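Illutell Automation Newsletter
September
By the Editorial Office, Illutell

Can a Machine Do the Small Jobs Yet?

Members write to this office more often about one question than any other: when will a robot be able to take over the ordinary handwork of a shop, or of a home? The question usually arrives in a practical form. A repair shop wants to know whether a machine can sort the parts of a returned appliance. A household wants to know whether one can empty a dishwasher. The two requests have more in common than they may seem to, and the answer to both is still a qualified one.

Heavy and repeated work was settled long ago. A machine that lifts the same panel to the same height all day does so well, and the members who own such equipment seldom have reason to write to us. The difficulty lies with light work on mixed objects. A motor the size of a thumb, a thin wire with a connector on its end and a flat circuit board each call for a different grip, and a person changes from one to the next without thinking about it. A machine must be told, or must learn, where to take hold of each.

The bench work at our Zalidport site was chosen with this in mind. The parts are those of a small appliance: round circuit boards, little motors and wire harnesses. They are held in yellow bins on either side of a steel tray, and the task is to bring the right parts to the tray and lay them on the paper. A new employee learns the job in a morning. For a machine with two arms it remains a demanding piece of work, and the parts that give the most trouble are the ones that weigh the least.

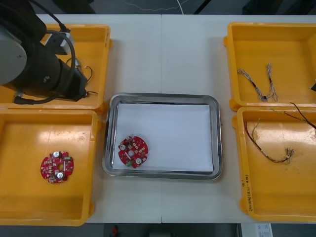
What the Bench Work Has Taught Us

The boards are the most forgiving item. They are stiff, they keep their shape, and they lie flat. A gripper that arrives slightly off center will often still close on the rim. The remaining problem is one of height, as a board lying on the floor of a bin leaves very little edge to take hold of. Staff at the site have found that a slower approach helps more than a stronger grip.

Motors come next. The body of a small motor is easy to hold, but its lead wires are not fixed in place and may cross the wires of the motor beside it. Lifting one can mean lifting two. A person would shake the second one free. The machine has to notice that it is there, set both down and begin again, and each of these steps takes time.

Wire harnesses are the hardest of all. A harness has no settled shape. It may be curled in one bin and stretched out in the next, and it changes again as soon as it is touched. Readers who have watched a machine try to fold a towel will recognize the problem. Cloth and wire are alike in this respect, and progress on one tends to be of use to the other.

The site completed 1,364 attempts at the full task over the summer. Of the most recent 192, about 60 needed a person to step in at some point, most often to separate wires. We report the figure as it stands. It is better than the spring result, and it is well short of what a shop would accept from a paid employee. The Dodholm site, which works with kitchen items, reports the same pattern: cups and plates go well, while dishcloths and cords do not.
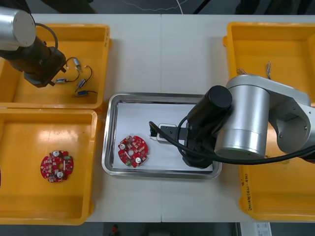

Two-arm bench work, Zalidport: one gripper above the motors, the other at the tray.

The second arm deserves a word. Many members assume that two arms will do a job in half the time. In practice the arms must share a small space, and one often waits while the other clears the tray. The gain is in reach, with each arm serving the bins on its own side of the table. The Pinheiro program, now in its second year, is studying how the waiting time might be reduced, and its first report will be sent to member firms when it is ready.

Advice for Members

Firms considering a purchase are asked to look closely at their own parts before looking at any machine. If most of the work involves stiff items that arrive in known positions, present equipment may well be suitable. If it involves cable, cloth, film or anything else that bends, we advise waiting, or keeping a trained person at the bench for that step.

Bins should be shallow and their contents few. A crowded bin slows a machine far more than it slows a person — this was the most consistent finding at both sites.

For the home, our position is unchanged from last year. Single chores under steady conditions are within reach. General help around the house is not, and members should treat any offer of it with care.

The Zalidport bench may be viewed by member firms in groups of up to 8. Requests should be sent to the Editorial Office and should state the type of parts the firm handles.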